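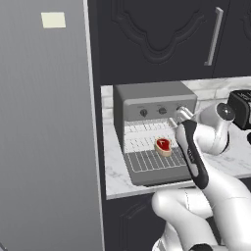
Equipment Plan for the Kitchen Robot Project
Student report, group Mudgway
Milagros Buenaventura and Mirela Xavier
22 Jul 2026

1. Purpose of this report

Our group works on kitchen tasks for one robot arm. Until now all our work is in simulation, and the main task is the toaster oven with a steak on the rack. In August the department will decide which equipment we can buy. In this report we explain what we ask for and what we prefer to leave for later.

2. What the simulation told us

The open door of the oven takes a lot of space in front, and the arm has to come over it from the side. For this reason the position of the base is more important for us than the length of the arm. In our model the counter has also other appliances, so the base cannot be moved freely to the right. We tested four base positions and only two of them let the hand go to the rack without touching the door.

The knobs are a different problem. They are round and dark, and the hand covers part of the row when it works near the opening. A camera on the wrist alone will probably not be enough, so we put a second fixed camera in the list.

3. Items we request

Arm: rental from Skestia for three months. Buying is outside of our budget.
Gripper fingers: two pairs, from Gusico. One pair is spare.
Toaster oven: a simple model with round knobs and a door that opens down. We will not connect it to power in the first stage.
Fixed camera with stand: 300 dollars.
Plastic food for the tests.

4. Items we postpone

The refrigerator and the wall cabinets are only background in our task, so we do not need real ones. Mirela proposed to buy the Bronanari force sensor, but its price was more than the camera and the oven together. We will ask again when the first tests are finished.

5. Open questions

We still do not know if the table in the laboratory has the same height as the counter in the model. Milagros will measure it before the order is sent.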